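How to Descale Your Kettle and Clean the Small Appliances on Your Counter

By Huệ Phan
November 15, 2018

When I moved to Urquhart I did not know what hard water is. In my first flat the water was soft, and my kettle stayed shiny for years with no work from me. Here, after one winter, the bottom was covered with a white crust and my tea had small flakes swimming on the top. My neighbour Areeba Kakakhel saw it and laughed, and then she taught me the method that I write down on this page. I have changed it a little over time.

The crust is called limescale. It is mostly calcium that stays behind when the water is boiled. It is not dangerous to drink, but it makes the kettle slower and noisier, and the tea does not taste clean. The good news is that any mild acid will dissolve it, and you probably have one in the cupboard.

What you need

White vinegar, the cheapest kind, or citric acid powder
Baking soda
A soft sponge and an old toothbrush
Two dry cloths
A small bowl
Dish soap

I prefer citric acid because it has no smell. In Urquhart I buy it at Dirkura, in the aisle with the jam jars, and one bag lasts me the whole year. If you use vinegar, open a window. Please do not mix either of them with bleach, ever. The gas that comes from this is poisonous.

Before you start

Unplug everything. I know this sounds like advice for children, but a wet hand and a live plug are a bad pair. Let the appliances become completely cold. If you made toast for breakfast, do the kettle first and leave the toaster for after lunch.

Move the things which stand close by, such as the bread box, the fruit or the paper towels. If your counter is real marble, be very careful with the acid. Vinegar and lemon juice eat marble and leave a dull mark which you cannot wipe away. For a stone counter I advise you to carry the kettle to the sink and do all the work there. A laminate counter is less delicate, but I would still wipe up the drops quickly.

Step 1. Descale the kettle

Fill the kettle halfway with water. Add two tablespoons of citric acid, or, if you are using vinegar, fill the other half with vinegar but stay below the maximum line. Put it back on its base, plug it in and bring it to the boil. Stay beside it, because the mixture can foam up, especially if the crust is thick.

When it has boiled, unplug it and leave it alone. For light scale, 20 minutes is enough. For a kettle like mine in that first winter, leave it for 90 minutes. You will hear a small hissing sound, and this is the scale dissolving.

Pour the liquid into the sink. Rub the inside softly with the sponge, but do not use steel wool, as it scratches the metal and the new scale will hold on to the scratches. Then fill with fresh water, boil, and pour it away. Do this twice. If you used vinegar, you may want to do it one more time, or your first cup will remind you of pickles.

Step 2. Clean the spout filter

Many people forget this part. Most electric kettles have a little mesh filter behind the spout, and it usually comes out if you pull it upward. Put it in the small bowl with some of the same mixture while the kettle is resting. After that, brush it with the toothbrush under the tap. On my Jenden kettle the filter has a thin plastic frame and I broke the first one, so please pull with patience.

Step 3. Empty the toaster

Check again that it is unplugged. Slide out the crumb tray from the bottom and tip it into the bin. Some older toasters have no tray, or the tray is only a small door which opens underneath. In that case, hold the toaster upside down over the sink and shake it gently.

Do not put a knife or a fork inside. If a piece of bread is stuck, use wooden tongs or a clean dry pastry brush. Never pour water in the slots. The outside can be wiped with a damp cloth and one drop of soap, and afterwards with a dry cloth. Wash the tray by hand, and dry it fully before you slide it back.

Step 4. Clean the toaster oven

Take out the rack and the tray and let them soak in hot soapy water. Brush the loose crumbs from the floor of the oven into your hand or onto a piece of paper.

For the glass door, mix baking soda with a little water until it becomes a paste like soft butter. Spread it on the inside of the glass and leave it for half an hour. Wipe it off with a damp sponge. If brown spots stay, repeat, and do not lose your temper with them. Mine needed three times at the beginning. Keep the paste away from the heating bars. These you should not wash at all, only wipe very lightly when they are cold.

The outside of a stainless steel oven looks best if you wipe along the lines of the metal and dry it straight away with a cloth. Take every cloth off the oven before you turn it on again. The top becomes much hotter than people think. 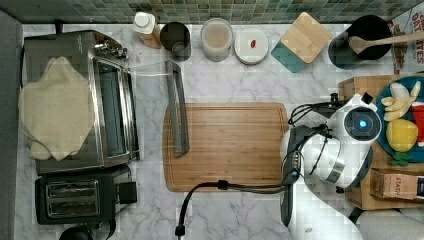 Step 5. Wipe the counter and the wall

Now that you have moved everything, use the chance to clean the places you normally cannot reach. Crumbs like to collect behind a toaster. Use warm water and a little dish soap, nothing stronger. For small tiles, the toothbrush is again your friend, because the grease sits in the lines between them. Rinse it with a clean wet cloth, then dry.

Look also at the cords. They become sticky from cooking steam. Wipe them with a cloth that is only slightly damp, and let them dry before you plug anything in. If you find a crack in a cord, stop using the appliance until someone has repaired it.

How often to do it

It depends on your water. With hard water, I descale the kettle every 4 weeks. With soft water, two or three times a year can be enough. Crumb trays I empty every weekend, and the toaster oven gets the paste when I cannot see my cheese melting any more.

To slow the scale down, do not leave water standing in the kettle overnight. Pour the rest on your plants when it is cold. A jug filter also helps a little, although I found the cartridges too expensive and went back to the tap.

Some questions I have received

A reader from Dalis wrote to me in February to ask if lemon juice will work. Yes, it does, but you need quite a lot. Use the juice of two lemons for half a kettle of water and leave it longer.

Another reader asked about cola. I tried it once. It removed part of the scale, and then I spent the evening washing out the sugar and the colour. I do not recommend it.

Can you use the same method for a coffee machine? For a simple filter machine, yes. Run the mixture through once, and after it plain water twice. For an espresso machine please read the booklet first, as some makers allow only their own product.

If your kettle still smells of vinegar after everything, boil it once with a spoon of baking soda, rinse, and leave the lid open until morning.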